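2021-02-17

Quick one before I lose the evening. Small claims, part two. Several of you asked what happened after the first post so I'm writing it down now, while the paperwork is still all over the floor.

Short version for anyone new. I paid Gristov for a garden room at our place in Beltesthorpe. Deposit was 3,000 pounds. They laid a base in the wrong spot, went quiet, then sent an email saying the contract was "at an end by mutual agreement". It was not mutual. I hadn't agreed to anything, I was still asking when the walls were coming.

So. Things I've learned since.

## The letter matters more than the form

I spent a whole weekend fretting over the claim form and about ten minutes on the letter before action. Wrong way round. The letter is what a judge may end up reading first, and it's where you say what you want and how you got to the number. Mine was two pages of being cross. I rewrote it. Dates down the left, what happened on the right, one paragraph at the end with the sum and a deadline. Much better. Shorter too.

Keep it dull. I took out "disgraceful" and "frankly" and the bit about my mother-in-law's knee.

I sent it by post and by email, and got a free certificate of posting at the counter. Worth asking for. Gristov's reply came back on the last day of the deadline, unsigned, and offered me 1,456. No explanation of the figure at all. I asked for a breakdown and got a brochure.

## Working out the sum

This was harder than I expected. You can't just put down how annoyed you are. I had the deposit, obviously, and the cost of getting the base broken up and carted off, for which I got 2 written quotes and used the cheaper. I left out my own time. A friend who's done this before said claims for your own hours tend to get a raised eyebrow, and it makes the rest look greedy. Maybe she's wrong, I don't know, but I wanted it clean.

Interest you can ask for as well. Say so on the form or it may get forgotten, I nearly missed it.

Then the evidence. I'd taken screenshots of everything but in no order, with names like "screenshot new new". Took me two evenings to sort. I ended up with a ring binder, numbered pages, an index at the front. Emails printed in date order, oldest first. The contract on its own at the back becuase it was too thick for the punch.
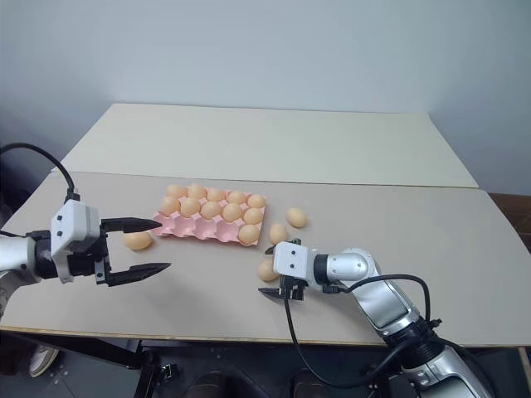

## Mediation, or an hour on the phone

Once they'd put in a defence (mostly copied out of their own terms and conditions) we were both asked if we'd try mediation. I said yes. I was in two minds. Part of me wanted the day in court, with the binder.

The way it went for us - you never speak to the other side. The mediator rings you, then rings them, then rings you back. Long gaps. I hung out a wash in one of them. She was polite and brisk and wouldn't tell me whether she thought I'd win, which I kept trying to get out of her. Fair enough, not her job.

They opened at the same 1,456. I said no. They went up a bit. I said no again, though my voice went funny. Then they wanted me to sign something saying I'd never post a review, and I said I'd think about it and then thought about it for all of a minute. No.

So we didn't settle. Hour gone. I don't regret it, I know a lot more about what they'll argue now. Their whole case is going to be clause 6, the one about "site conditions". But what's said in mediation stays in mediation, so I can't wave it about at the hearing and I'm not going to put the details up here either. Have probably said too much already.

## Where it's at

Hearing is in March. By phone, as things stand. I've got to send my bundle to the court and to Gristov beforehand and I've written the date on the fridge in marker.

Still to do:

- witness statement, half done, keeps turning into a rant
- photos of the base with a tape measure in, printed large
- ring Zundach and chase the survey note they promised me
- find the receipt for the skip
- read clause 6 again, slowly, with tea

Somebody in the comments asked about getting a solicitor. I did pay for one short appointment, with Villalobos in town, just to have the contract looked over. You mostly can't claim that back on the small claims track so I went in knowing it was money spent. Useful though. She found the clause about cancelling in writing which I'd read past four times. I wouldnt have had the nerve to carry on without that.

Not legal advice, any of this, I fix bikes. If yours is a bigger or messier claim than mine then go and talk to someone proper.

Right, tea's burning. Will post after the hearing, whichever way it goes. If anyone's done one of these by phone, tell me how you managed the page numbers - did you just call them out?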